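How to stop the kick and bass fighting in a house track?

Posted in Production Help, 2021-01-08

I've been making house tracks for a little over a year and I keep running into the same problem. The kick sounds fine alone, the bassline sounds fine alone, and when I play them together the low end turns to mush. On headphones I can live with it. In the car it booms on some notes and disappears on others.

The track is at 124 bpm in F minor. The kick is a sample from a pack and the bass is an offbeat synth line, one saw and one sine an octave down. I have a high pass on everything else at 100 Hz. I tried sidechaining the bass to the kick and it helped a bit, but now the bass pumps in a way I don't like.

I want to send this to a small label called Nevosia and their guidelines say no heavy limiting on the demo, so I can't just squash it. Do I need to change the kick, change the bass, or is it all in the mix?

deephallway

You are probably looking at three separate things. I would take them in this order.

1. Check the kick length

Most pack kicks are too long for an offbeat bassline. Load the sample and look at the tail. If it is still ringing when the bass note starts, no amount of EQ is going to sort it out. Shorten the decay or draw a fade on the end until there is a small gap before the bass comes in. At 124 bpm an offbeat lands 242 milliseconds after the kick, so that is all the room you have.

2. Tune the kick or leave it alone

People argue about this one. I only tune it if it sounds sour against the bass. Put a tuner on the tail of the kick. If it sits a semitone away from your root note, move it to the root and listen again. If you have to move it more than three semitones, use another sample, as the click at the front gets dull or papery.

3. Decide which one has the bottom

Either the kick owns the lowest part or the bass does. F is a low note and your sine is likely down near 43 Hz, where car speakers don't do much. That could be why some notes disappear. Try the sine up an octave, or add light saturation so there is something to hear higher up. Then cut anything under 35 Hz on both.

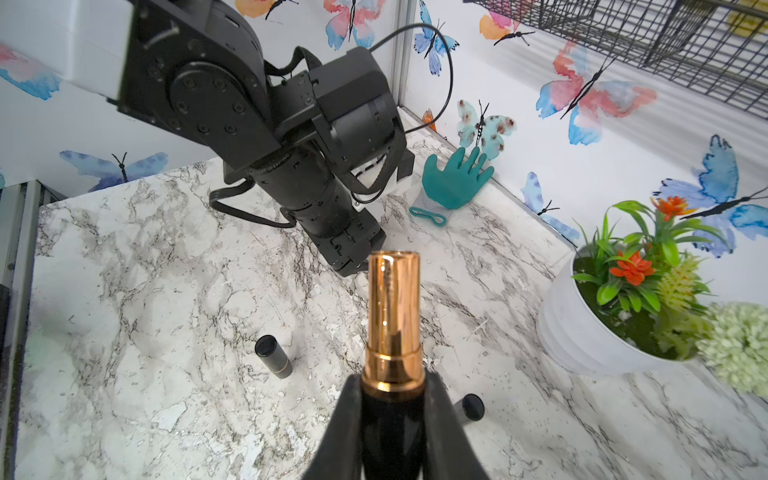 4. Go back to the sidechain last

With a shorter kick you need much less of it. Set the attack as fast as it goes without clicking, and the release so the bass is all the way back before the offbeat. The pumping you hear is almost always a release that is too long. Two or three dB of reduction is plenty once the rest is right. I use a volume shaper for this instead of a compressor because the curve is the same every time.

On the label: a demo that peaks at -6 with no limiter is fine. I sent two tracks to Harms in October like that and they didn't ask for anything louder. They passed on both, but for other reasons.

Also check the low end in mono. If the saw layer is wide, the bottom of it may be canceling when it gets summed. Put a utility on the bass bus and make everything below 150 Hz mono.

tapeloop_south

just use a better kick. I had a pack with 2000 kicks in it and only ever used 21 of them. Pick one that already works with your bass and you don't have to do any of this. Headphones lie about bass too

Grornis

I agree with most of the long reply, but I'd move the mono check to the start. It takes ten seconds and if that's the problem you have saved an evening.

One more thing about the car. Your room or car will always boost certain notes. Play a reference track you know well, in the same key or close to it, at the same volume. If the reference booms on the same notes, the car is doing it and you should leave your mix alone. I spent weeks cutting a hole at 60 Hz that I later had to put back.

The free Dristine analyzer is good enough for looking at the low end if you don't have one. Set it to the slow average, otherwise it jumps around too much to read.

lowshelf_dan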